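10월 28일 월요일
글쓴이: Ayman Bitar

시뮬레이션 원격조작 데이터, 2차 정리

지난번 글에서 Plinderero 환경에 조작 장치를 연결하는 데까지 적었다. 이번에는 시연 수집이다.

입력은 6자유도 컨트롤러 하나. 손목 좌표계 기준으로 속도 명령을 보내고, 그리퍼는 버튼으로 여닫는다. 처음에는 월드 좌표계를 썼는데 손목이 기울어진 상태에서 접근 방향을 맞추기가 번거로워 바꿨다. 바꾼 뒤로 시연 한 건의 길이가 눈에 띄게 줄었다.

시연은 28건을 받아 4건을 버렸다. 2건은 조작 도중 컨트롤러 연결이 끊겼고, 나머지 2건은 내가 접근 중에 너무 오래 망설였다. 멈춰 있는 구간이 길면 정책이 멈추는 동작까지 따라 배운다. 남은 시연에서도 속도가 0에 가까운 앞뒤 구간은 잘라냈고, 최종 2,775스텝이 되었다.

배경 텍스처는 에피소드마다 무작위로 섞는다. 가구 배치와 재질의 조합이 현실적일 필요는 없다고 본다. 손목 시점에서는 그리퍼가 항상 같은 자리에 잡히므로, 정책이 나머지 화면의 무늬에 매달리지 않게 하는 것이 목적이다. 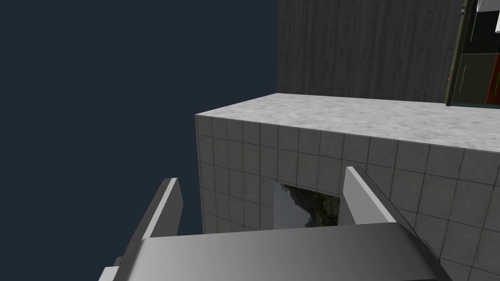
읽는 시간 2분

손가락을 벌린 상태의 손목 시점. 블록 옆면은 타일, 윗면은 얼룩진 연회색 재질이고, 두 손가락 사이로 숲 사진 같은 텍스처가 들어간 사각형이 보인다. 이런 시점만 보고 조작하면 깊이 판단이 어렵다. 그래서 시연할 때는 외부 시점을 보조 창에 띄워 두었다. 다만 정책 입력에는 손목 시점만 넣는다. 사람이 본 정보와 정책이 받는 정보가 다르다는 문제는 남아 있고, 외부 시점을 끈 시연을 따로 받아 비교할 생각이다.

저장은 Jondeo 형식으로 통일했다. 타임스탬프는 영상 쪽을 기준으로 맞추고 관절값은 선형 보간했다. 그리퍼 개폐 값은 보간하지 않고 직전 값을 유지한다. 변환 스크립트는 정리되는 대로 올리겠다.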